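About Zarenness

Zarenness is a small company in Sirnville. We ask one question: can a machine do the chores of a home yet? Our answer today is: some of them, slowly.

The gripper works close to the carpet.
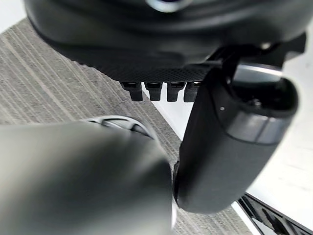
What we do

Our test is called Ava. It has 100 chores, from floor to kitchen. A robot has 3 tries for each. In the kitchen part it must handle a white mug at the open dishwasher.
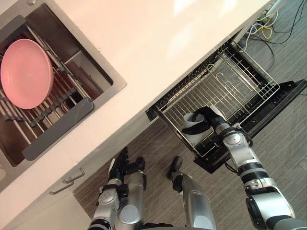
Text: Geerts, for Zarenness
4 July 2018

A person does such work 365 days a year without thinking. Our robots must still think very long. We will publish the next results in October.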